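4 min read

Chapter 2: Promises and Habits

People say a man "keeps his word" as if that settled something. I doubt it does. Máté Tóth of Clidville repaid 22 loans on time, and his neighbors called him loyal. All they had seen was a man paying his bills. Would he stand by a friend in trouble? The loans can't tell us.

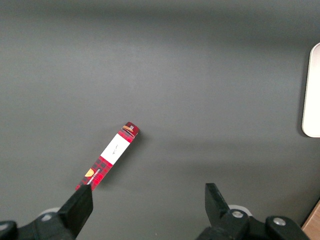 Fig. 2.1 A slim red plaid box on a gray tabletop.

We start with what a promise is, and whether keeping one out of fear should count.

We use cookies. Accept

Related
Crisanto Mercado on Blame
The Flalley Oath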